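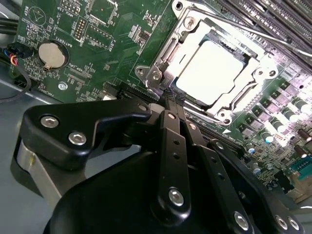
Is the Plirkbridge repair fair worth the trip if you have an old computer to fix?
Only if you already know what's wrong with it, and you get there before the line forms.

I went because a neighbor kept forwarding me the flyer, which promised "a second life for every machine." I have read a lot of flyers. The fair is held in the old Gallardo furniture showroom, and parking is $5, a detail the flyer left out.

Doors opened at 10. By 10:20 the computer line reached the lamp tables, and I waited 46 minutes to speak to anyone. The lamp people, meanwhile, were sitting there with nothing to do. If you own a broken lamp, go. You will be treated like royalty.

My desktop is nine years old and shuts itself off when it feels like it. The man at the bench listened politely, opened the side panel, and told me it could be the power supply, the memory or the board. I could have told him that. To be fair, he did spend a while swapping memory in and out, and he didn't try to sell me anything. The Plida table next to him did. They were offering a refurbished desktop for $369 with a 30-day warranty, and the salesman called that warranty "generous" with a straight face. I asked what happens on day 31 and got a brochure.

The talk upstairs was better than I expected. Yatziri Ponce used to run a repair counter and now teaches evening classes, and she spent most of her time on when not to fix something. Her rule is to get a price for the part first, then decide. She also said that plenty of the computers people carry in just need the dust blown out and a fresh start on the software. Someone asked if that meant the fair was pointless. She laughed and said she'd still rather people came in than threw things out - a fair answer, though it did dodge the question.

Lorkadov, the main sponsor, had a banner claiming the September fair kept "tons" of electronics out of the landfill. I asked two people at their table how many tons. One said he'd find out. The other thought the number might include appliances. I left my email address and I'm still waiting.

Food was a single coffee cart and some very good tamales, gone by noon.

My computer came home with me. It has shut off twice more, so I've ordered a power supply for $38 and will try that on my own kitchen table. The next fair is in the spring, same building. I'd go again for the talk, and I might bring a lamp.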